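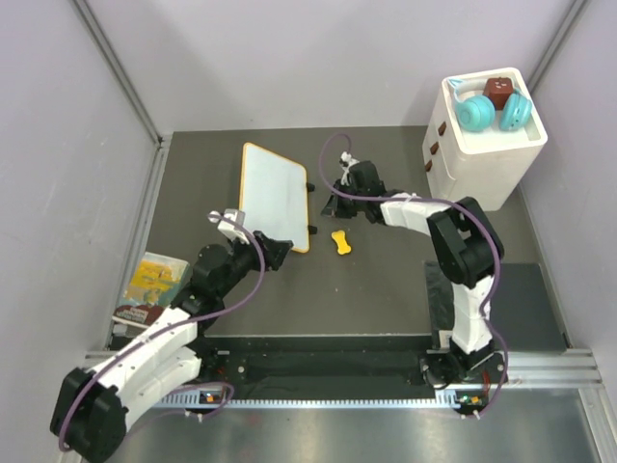 How to request a study guide on Granard

Granard lists chapter summaries and study notes for novels and plays. If your book has no guide yet, you can ask for one.

1. Search by title first, then by the author's last name. Older books are sometimes filed under a different title.

2. Open the Requests page and choose Add a Book. You need a free account.

3. Enter the title, author and ISBN. For a translated book, add the translator too. Marín and Grunwood editions number their chapters differently, so pick the one you own.

4. Say what you need in the notes box: chapter summaries, character list or themes. The limit is 500 characters.

5. Select Submit. You'll get an email when the request is listed.

Other members can vote for your book. A request with 20 votes goes to the writing queue, and a full guide can take up to 69 days after that. Short summaries are usually posted earlier.

To cancel, open My Requests and choose Withdraw. Votes already cast are returned to the members.

Last updated Aug 26, 2025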